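Lost bag on the Fladamness ferry+coach combo, anyone gotten paid?

Started by teoxola

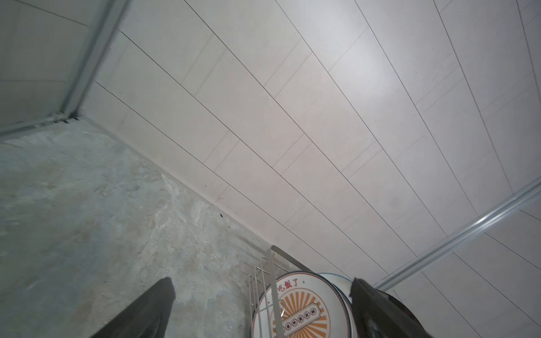 Posts in this thread

teoxola
So I booked the ferry and coach ticket through Fundberg in March, and my suitcase went under the coach and never came out at the other end. I've got the tag stub and a claim number. They're offering me 92 dollars, take it or leave it. The stuff in there was worth way more (hiking boots, a decent jacket, my wife's camera charger, presents). Do I take it?

galindo_d
Don't sign anything yet! Did you pay with a card? My Farinance card had baggage cover I'd totally forgotten about, and they paid me 194 on top of what the carrier gave me. Took 12 emails, but still.
Damián

portside36
Card cover usually wants a written report made the same day. If teoxola didn't file one at the terminal I wouldn't get his hopes up.

teoxola
I did file one, at the Chávez desk, because that's who runs the coach part. The lady stamped it and everything. Fundberg says the stamp doesn't count for them, only for Chávez??

mapleknee
Classic. Fundberg sold you the ticket so Fundberg should deal with it, period. I'd go to small claims.

portside36
Disagree. Read the ticket terms first, some of those sites are only the agent and the contract is with the coach company. You could burn a filing fee suing the wrong outfit.

mapleknee
Maybe, but they made him the offer, didn't they? Why would an agent offer money?

galindo_d
Fair point, I'd put that exact question to them in writing. And list every item with what you paid, receipts if you have them. I used old bank statements for mine and that was fine.

teoxola
Ok, found the boots and the jacket on my statement, still hunting for the rest. Sending the list to both of them tonight and calling the card people in the morning. Thanks all, will post when I hear back.
Teodoro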